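The Henico Goes on the Market

A story in two parts
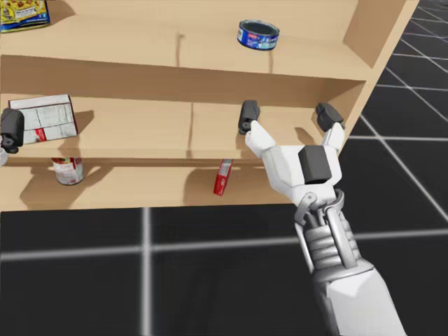
1. The Listing

Mateja Dervishi wrote the ad at the galley table with a pencil, because she did not trust herself to do it on the computer, where it was so easy to press a button and have the thing be real. She wrote "For sale, 25-foot cabin cruiser" and then she sat back and looked at it for a good long while, with the lines creaking and somebody's radio going two slips down.

The Henico had been her father's boat before she was hers, and he had named her after a town he claimed to have been happy in, though he never would say where it was or who had been there with him. She slept two in comfort and four in a state of war. She had a Bozsik engine with 1,060 hours on it, every one of them written down in her father's square handwriting, and she started on the second try, always the second, so that Mateja had grown up thinking all engines cleared their throats before they spoke.

"Runs well," she wrote. She crossed it out and put "Runs very well once she's decided to," and then she crossed that out too and went up on deck to eat her sandwich.

It was February, and the marina at Clekeseck was as quiet as it ever got. Most of the boats were under their covers. She could see clear across to the Sornon light, which her father used to steer for on the way home, one hand on the wheel and the other holding a cup of coffee he never seemed to finish. She had made that run without him for six summers now, fewer times each year. Last summer she had gone out twice. A boat ought to be used more than that, she thought, and she went back down and wrote a price, and posted the ad before supper.

2. The Buyer

Kaj Egilsson came on Sunday at nine in the morning, in a wool hat, with a flashlight and a folded list. He was a tall man and he bumped his head coming into the cabin, and said "excuse me" to the door frame, and Mateja found that she liked him a little for it, which she had not planned on.

He was thorough, I'll give him that. He lifted the floor panels and shone his light into the bilge. He pressed his thumb along the window seals, and opened and closed every locker, and asked when the shaft packing had last been done. She handed him the logbook for that one. He sat down on the bunk to read it, and he did not flip to the back the way she had expected, but started at page one and went along slowly, like a man with a novel.

"Your father wrote down what he had for lunch," he said, after a while.

"He thought it might matter."

"Page 209, he caught nothing and had sardines." Kaj turned the page with great care. "And here it's sardines again. Oh, no, he's caught something. Good for him!"

She laughed, and then she had to look out the window for a minute at the gulls on the fuel dock. When she turned around he had closed the book and was holding it flat on his knees.

They took her out past the breakwater – the engine caught on the second try – and he steered and she stood beside him with her hands in her coat pockets, not saying anything about how he took the chop, which was a shade too fast. He slowed down by himself. The wind had gone around to the west and the Sornon light stood up very white across the water.

"I'd keep the name," Kaj said. "If that's all right with you. And I'd keep up the book."

"Lunches too?"

"I mostly have soup," he said. He seemed worried that this might not be enough.

Mateja told him soup would be fine. She showed him where to line up the light with the church roof, so he would miss the shallow patch, and then she let him find the way in, and went below to put the coffee on.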